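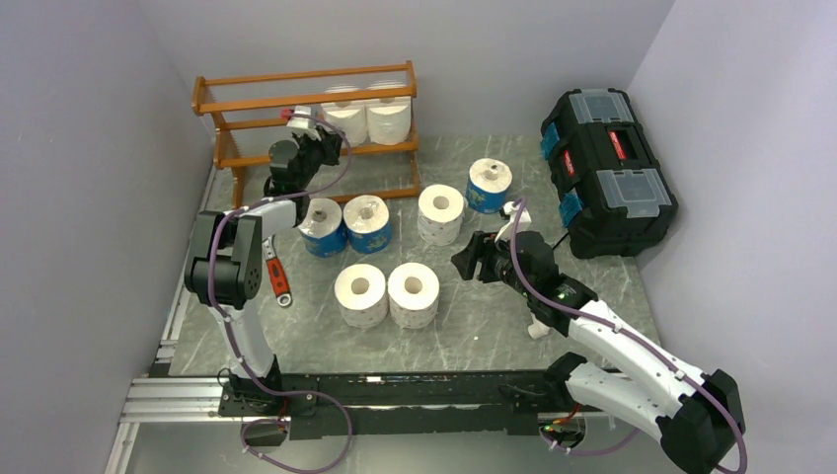
Figure 2. Toilet rolls, two of them side by side on the upper tier of a wooden rack.

3.2 Household storage and the measurement of paper stocks

Survey estimates of household tissue consumption depend on two quantities: the number of rolls bought in a period and the change in the number of rolls held at home. The first can be taken from receipts. The second is harder to obtain. Respondents tend to report the unopened pack in the closet and to leave out rolls kept within reach of the toilet, on shelves, racks or windowsills (Figure 2). We refer to the former as reserve stock and to the latter as display stock. Earlier diary studies in Kultholm recorded only reserve stock, and their consumption estimates are therefore sensitive to any household that moves rolls from one place to the other during the diary period.

The effect can be stated simply. Let P be rolls purchased, R the change in reserve stock and D the change in display stock over the same interval. Consumption is then P minus R minus D. A diary that omits D records consumption as P minus R. When a household opens a pack and fills a rack on the last day of the interval, the diary counts the moved rolls as used. When it draws down the rack without opening a pack, the diary counts no use at all. Over a long interval the two errors should offset each other. Over the one-week interval used in Kultholm they do not offset within a household, and the variance between households is inflated even where the mean is not.

We therefore asked each household to complete two inventory sheets, one at the start and one at the end of the interval. The sheet listed storage places by room and asked for a separate entry in each. Rolls on a holder were entered as full, part used or nearly finished. Part-used rolls were converted to full-roll equivalents from sheet counts supplied with the product. A roll of 1,000 sheets and a roll of 800 sheets were treated as different units throughout and were converted to sheets before any totals were formed. Sheet size was not recorded, and differences in sheet size between products remain a source of error in all of the results below.

The sheets were sent to 916 households in Sedell and the adjoining district of Tekin. Both areas are served by the same water utility and have similar proportions of rented housing. They differ in dwelling size: units in Tekin are smaller and a larger share have no closet in or next to the bathroom. We expected display stock to be higher in Tekin for this reason, and to be more variable where shopping trips were infrequent.

Coding followed the Plindier scheme for domestic goods, with one change. Plindier assigns open shelving in a bathroom to reserve storage if the shelving is used for any other stored item, such as towels. We assigned it to display storage in every case. The original rule requires the respondent to judge the main purpose of a shelf, and in pretests respondents in the same household often gave different answers. The change makes our figures for reserve stock lower than those that would be produced under the original rule – the total is unaffected.

Seasonal effects were a further concern. The first round of sheets was collected in May, before the summer school break, and the second round closed on Tuesday, July 19, 2022. Household occupancy during the day rises when children are at home, and consumption at home rises with it. The model in Section 4 includes the number of person-days spent at home in each interval. Guests staying overnight were counted as residents for the nights concerned. Daytime visitors were not counted.

Missing entries were handled as follows. A blank against a storage place that the household had marked as present was treated as missing and not as zero. A blank against a place marked as absent was set to zero. Where one of the two sheets was missing altogether, the household was dropped from the stock analysis but kept in the purchase analysis. C. Peng (Chenxi Peng, personal communication) has suggested imputing the closing sheet from the opening sheet and the receipts. We did not adopt this approach, as it requires an assumed rate of consumption, the quantity that the study sets out to estimate. Results with and without the dropped households are compared in Section 4.3.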